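The town of Clirville has one traffic light, two bakeries that do not speak to each other, and a night school in the art of doing nothing with your evenings. It's called the Slow Supper, it meets in the old feed store on Declercq Street, and it has a waiting list.

I went because my editor thinks I eat too fast. My editor has seen me eat a burrito in an elevator, so I had no defense to offer.

The rules at the Slow Supper are simple. You sit down at six in the evening. You get up at nine. In between there is food, though less of it than you would expect for three hours, and no phone, watch or television. Reading is allowed during soup. I asked Gerardo Ignacio, who started the thing, why soup and no other course. "People get lonely during soup," he said, and went off to find the bread.

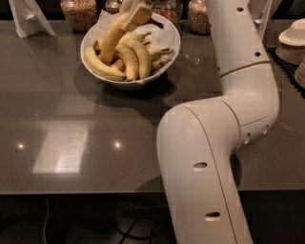 Ignacio used to manage a sandwich counter at the Tanemham train station, where lunch lasted as long as it took the 12:40 to pull in. He says he sold 400 sandwiches on a good day and never once saw a customer finish one. They walked off chewing. After eleven years of looking at people's backs he quit, moved to Clirville, where the rent is low for reasons the town would prefer not to go into, and put out a long table.

The first supper drew three people, one of whom had come to ask about chicken feed. She stayed. Her name is Mererid Harries and she now runs the kitchen, with a firmness that I would call military if I thought any army could be made to wait that long for potatoes.

I lasted nineteen minutes before I reached for my phone, which was in a biscuit tin by the door with everybody else's. The man beside me, Cor Vanhove, saw my hand go to my pocket and patted my arm. He is a retired surveyor. He told me that he'd spent his first supper reading the label on the mustard, and that by his fourth he no longer needed to. We then talked about drainage for what felt like a full season of the year. I now have opinions about culverts.

What surprised me is how bad most of us are at it. I watched grown adults with mortgages clear a plate and then look up, stricken, like dogs who have caught the car. There were two hours left. A couple from Jovavthorpe, who had been married long enough to finish each other's complaints, ran out of conversation before the salad and had to start on their actual feelings. They seemed fine by dessert, or at least they shared a spoon.
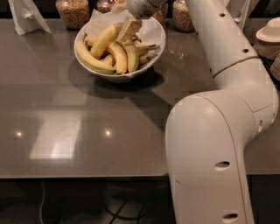 Dessert is where the Slow Supper gets strict. Harries does not believe in cake, on the grounds that cake is over before you notice it. She believes in fruit, served whole, to be dealt with by the person eating it. You can't rush an orange unless you're willing to wear it. The banana is the weak point in her system – it comes in its own wrapper and goes down in four bites – and a white bowl of them is still the first thing most beginners reach for. Regulars go for the pomegranate and are there until closing.

Not everyone in town is charmed. Maarten Dewulf, who owns the diner across the road, gave me his view while flipping two eggs and making change. "Three hours," he said. "I could turn that table nine times." He has done the sums on a napkin, and it is taped beside his register. By his figures, Ignacio is throwing away $3,090 a month in coffee alone. Ignacio has seen the napkin. He thinks the handwriting is rushed.

Dewulf has been to the supper, it should be said. He went in September, on a dare, and stayed until a quarter past nine. He says the clock was wrong. There is no clock.

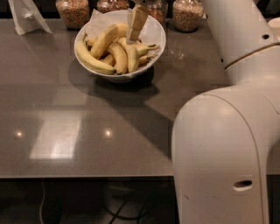

## Taking it home

Hanneke Van der Linden has been coming since the second month and drives forty minutes each way, above the speed limit, to do it. She has tried to hold a slow supper in her own house. Her teenagers gave it one evening. The younger one asked whether it was a punishment, and if so, for what, and the older one went to bed at seven-thirty as a protest.

She has since cut it down to a slow breakfast on holidays, which the family tolerates if there are pancakes. Her advice is to begin with something that has bones or a shell in it, and to put the serving dish far enough away that a second helping means asking for it.

I tried it myself the week after I got home. I laid the table, shut my phone in a drawer and lit a candle left over from a power cut. I'd made a stew. I had finished it by 6:11, and I sat there with the candle until a quarter to seven, thinking about culverts. Then I called Vanhove, who picked up on the ninth ring and said he was eating.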